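Revised 16 Mar 2019 for the Fusetti hand-cranked pasta machine, with thanks to everyone who wrote in about the old clamp instructions.

## Section 3: Setting Up, First Use and Putting Away

By now you should have everything out of the carton and have checked it against the parts list in Section 2. If your crank or your clamp is missing, please stop and look under the cardboard insert first. They're tucked in so snugly that we get a good many letters from people who found them the next morning!

Take your time over this part. Once the machine has been set up and cleaned through, you won't have to do most of it again, and the rest will become second nature before long.

### 3.1 Fixing the machine to the table

1. Choose a sturdy table or counter with a straight, square edge. The clamp opens to 56 mm, enough for most kitchen tables, but a few of the older farmhouse sort are thicker than that. If yours is one of them, a heavy cutting board that overhangs the edge won't do, as it will tip once you start cranking. Try a different table, or a solid bench.
2. Wipe the tabletop and let it dry. Flour and a damp surface make a paste, and the feet will slide around on it.
3. Set the machine down with the crank socket facing your stronger hand and the clamp hole at the table's edge.
4. Push the clamp into its hole until it stops, then tighten the screw from underneath. Finger-tight plus a half turn is plenty.
5. Fit the crank and give it a few slow turns with nothing in the rollers. You'll hear a light, even whirring. A click once per turn usually means the crank isn't all the way in.

> **Note:** If you're worried about marking the underside of a nice table, put a folded piece of felt or an old coaster between the wood and the clamp pad. Donnie Laing, who tests every new batch for us, uses a square cut from a worn-out oven mitt.

> **Caution:** Tie back long hair and take off scarves, loose sleeves and dangling necklaces before turning the crank. Keep fingers well clear of the rollers, and never let a child crank while someone else is feeding in dough.

### 3.2 Cleaning the rollers before you eat anything

The rollers leave our workshop with a thin coat of food-safe oil on them to keep them bright in transit. It's harmless, but it tastes of nothing very nice, and it picks up dust along the way.

1. Wipe the outside of the machine and both rollers with a soft, dry cloth.
2. Mix 80 g of plain flour with just enough water to make a stiff dough. You won't be eating this, so use up whatever flour is at the back of the cupboard.
3. Turn the dial to setting 1 (the widest) and pass the dough through, fold it, and pass it through again. Keep going until it comes out with no gray streaks.
4. Do the same with each of the cutters. Don't forget the narrow one, which holds on to more oil than you'd think.
5. Throw the dough away and brush off the crumbs.

> **Caution:** Never wash the machine in water and never put it in a dishwasher. Water gets in behind the end plates, where you can't dry it out, and the gears will rust. This is far and away the most common reason a machine comes back to us.

### 3.3 Rolling your first sheet

1. Make your dough and let it rest, covered, for around half an hour. The recipe card has a plain egg dough on one side and Finbarr Ó Briain's spinach dough on the other. We'd start with the egg.
2. Cut off a piece about as big as a lemon, and keep the rest covered so it doesn't form a skin.
3. Flatten it with your palm, dust it lightly, and feed it through on setting 1. Fold it in thirds like a letter and feed it through again, open end first, until it feels smooth.
4. Pull the dial out, turn it one setting, and let it click back in. Pass the sheet through once without folding. Carry on one setting at a time.
5. Stop at 5 for fettuccine or lasagna. Setting 6 is for filled pasta and is really quite thin, so have your filling ready before you get there.
6. Lay the sheet on a floured cloth for 10 minutes before cutting. It should feel a little leathery, with no stickiness to it.

If the sheet tears, the dough is probably too dry. Wet your hands, knead it again and go back to setting 1. If it bunches up or comes out ruffled along one side, you've most likely jumped a setting, or the sheet has gone in crooked. Neither does any harm to the machine, and ruffled pasta tastes just as good.

### 3.4 Putting the machine away

Some of our customers roll pasta every week and leave the machine clamped in place year-round. If yours only comes out for the holidays, a few minutes' care now will save you a stiff crank later on.

1. Leave the machine standing for an hour or so after use. Dried dough comes away much more easily than fresh.
2. Brush the rollers and cutters with the little brush supplied, then tap the machine gently on its side over the sink. Wooden skewers are fine for stubborn bits. Knives are not!
3. Put one drop of mineral oil at each end of the rollers, turn the crank a few times, and wipe away anything that runs. Cooking oil will go gummy, so please don't be tempted.
4. Take off the crank and clamp and wrap them in a dish towel.
5. Put everything back in its carton with the insert on top. If you've parted with the carton, any snug box with a lid will do.
6. For a basement, a garage or any other damp spot, slip the whole box into a large black plastic bag, fold the open end underneath, and keep it off the floor. An old bag full of wrinkles is perfectly all right, but look it over for tears first.

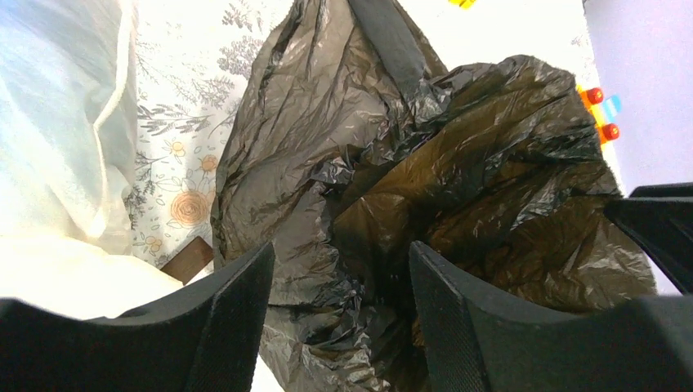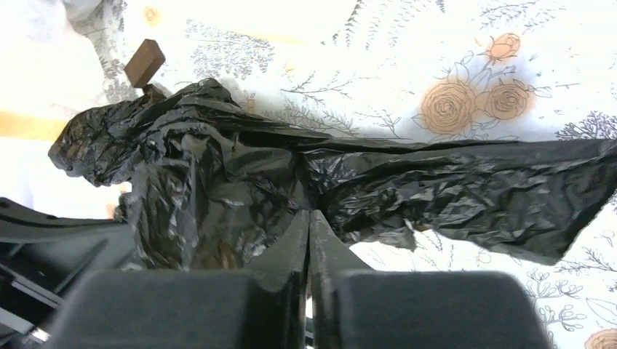

### 3.5 Taking it out again

Wipe the rollers with a dry cloth and run a small scrap of dough through before you start in earnest, just as you did in 3.2, though one or two passes will be enough this time. If the crank feels stiff, add a drop of mineral oil at each end and turn it slowly until it loosens.

Replacement brushes, cranks and clamp pads are listed in Section 5.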